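Gedo: a word list of door and hallway complaints

Last updated: 2022-07-11
Maintainer: Yasaman Mirzaei
Version: 2

What this is

Gedo is a plain text collection of 579 complaints that tenants wrote to their landlords, sorted by what they were complaining about and how politely. Most start out polite. The letters came out of the Akeck housing archive, where they had been filed under "Misc."

Each line holds one complaint, a topic and a politeness score from 1 to 5. A score of 5 means the writer said thank you in advance. A score of 1 means the writer used capital letters and a lawyer's name.

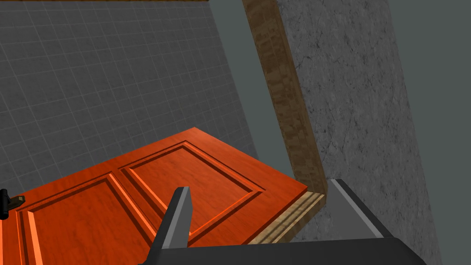
Topics are assigned by hand. Doors that stick, doors that slam and doors that whistle in March all go under "door," while the neighbor who slams one goes under "neighbor." Apolline Besson and I argued over 108 of the lines and she won most of them. Her side of it is in notes.txt, at length.

Files

complaints.txt: the lines, one per row, tab separated
topics.txt: the topic names and what we thought they meant
notes.txt: see above

Known problems

Spelling is left as written, including four versions of "radiator." Names and addresses were removed, so a few letters now complain bitterly about [NAME] to [NAME]. The "smell" topic is too broad and I am not going back in there.

License

Free to use with credit. If you train a polite reply generator on it, please don't send me the replies.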